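Borness Online Community > General Discussion > The Prakurley Caravan event, is it worth doing on a low level alt?
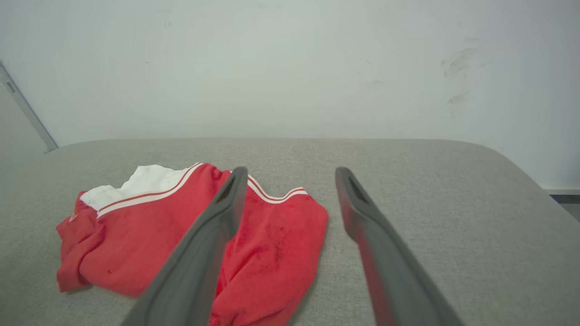 Original post

marrowfen wrote:
Hi everyone, I hope this is the right section, and please move it if it isn't! I came back to the game in August after a very long break and logged in to find a letter in my mailbox from the quartermaster in Kendon, asking me to escort a caravan over the pass to Prakurley. I love this kind of thing. My main is parked in Nair doing her crafting, so I took my little ranger instead, who is level 58, and off we went with the mules and the singing cook.

Well, we got as far as the second bridge and the bandits flattened us. I tried it 3 times, once with a hired guard, and every time the cook went down first and the whole thing failed. Is the event simply not meant for anybody under the cap, or am I missing something? I'd love the lantern at the end, but I don't want to drag my main all the way out of Nair if I can help it, because she has a big batch of dyes going and it cancels if you leave the region.

oldtinkettle wrote:
Welcome back! It does scale to your level, so your ranger should be fine in theory. The trouble is that the bandits scale and the cook doesn't, or not very well, and he has a habit of running toward whatever is hitting you. What worked for me was stopping the caravan before the bridge (talk to the lead driver and pick "Let the animals rest") and then walking over by myself to pull the first group back to my side. The cook stays with the mules while they're resting. It's slower, and you do have to listen to his song a few more times, but I got through with a priest on my first go that way.

Have you got the wolf pet on your ranger? Put it on guard and leave it by the wagon.

sevenpockets wrote:
I'm going to disagree a bit with oldtinkettle, with love, as always. Resting the animals costs you time on the delivery, and if you come into Prakurley after dark you get the small chest, and the lantern isn't in the small chest. I would go by the river road. You turn left at the shrine outside Kendon, and the driver grumbles, but he'll go. There's only one ambush on that side and it's mostly wolves.

oldtinkettle wrote:
The river road is lovely, but it's longer, so surely you lose the same time you were trying to save? And I'm sure I got my lantern from the small chest. I remember because I was disappointed by the chest and then very pleased when I opened it.

sevenpockets wrote:
Was that last year's run, though? They changed the chests when they redid the harbor in Nair. Last year everything was in both chests, and people complained there was no reason to hurry. I have done it on four characters this time and the two that came in late got a blanket and some soup.

oldtinkettle wrote:
Ah. It may well have been last year. I'm still fond of my bridge method, but I'll give you the chests.

plumandbarley wrote:
Can I put in a word for the soup? It restores 1573 health over its duration and you can eat it on horseback, and I've been hoarding mine for the winter dungeon. If anyone is going to throw theirs away, please send it to me instead, I'll happily trade dyes for it.

On the actual question, marrowfen, I'm in a small guild and we run the caravan most evenings with whoever turns up. With two people it's a completely different event - one walks in front and the other babysits the cook. You don't need to be the same level, it takes the average. Whisper me if you see me on, I'm nearly always standing by the fountain in Kendon sorting my bags.

marrowfen wrote:
You are all so kind, thank you! I tried the river road last night and it went much better, though I stopped to look at the waterfall and then of course it got dark, so I am now the owner of a blanket and some soup as well. Plumandbarley, the soup is yours. I'll look for you at the fountain and have another try at it with company. Does the letter come again by itself or do I have to ask for it?

sevenpockets wrote:
You have to ask. The quartermaster has it under "Other business," right at the bottom, after all the things about barrels. The event closes at the 17/08/2026 maintenance, so don't leave it too long.

plumandbarley wrote:
I'm on now if you are! Bring the wolf.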